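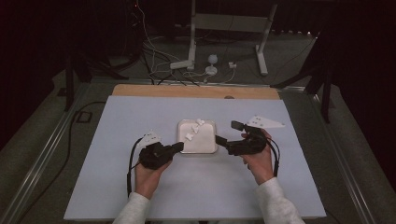
Recording FAQ, Clivham station

How many examples does one task need?
The tray task closes at 348 accepted takes. Rejected takes are kept but not counted.

Which gripper goes in which hand?
Keep the same pair order for the whole session. Start with one on each side of the tray. 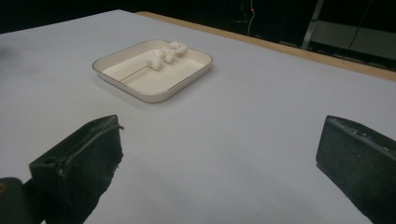 How long is a session?
131 takes, with a break every half hour. Log the last take number in Skanier before leaving.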